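Tenance Arm Plans Are Out, and the Quintanilla Shop Is Open to Builders

QUINTANILLA, December. We've finished the plans for Tenance, our little hobby-servo arm, and you can have them free! I've been building it at the Stisasent shared workshop for 23 evenings (my own kitchen got 2 more), and the parts list runs to 37 lines.

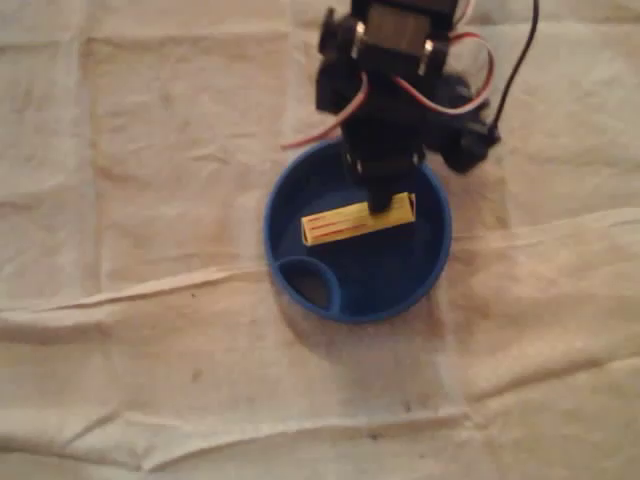
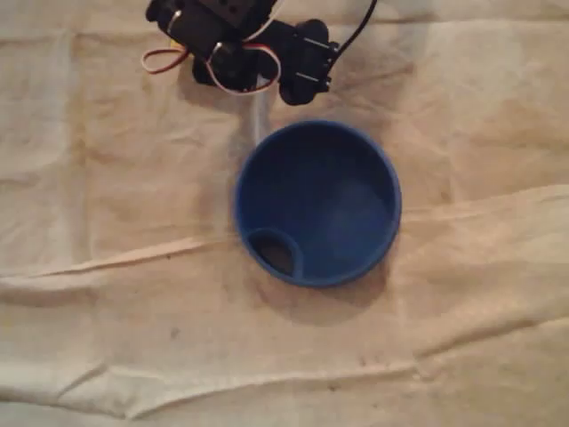
Wiring still takes me longer than anything else, so the plans come with a full page on servo leads. The Cistanance control code is in there too. We're printing 4000 copies for school clubs, and bench nights start at 7 p.m. Bring a screwdriver if you've got one!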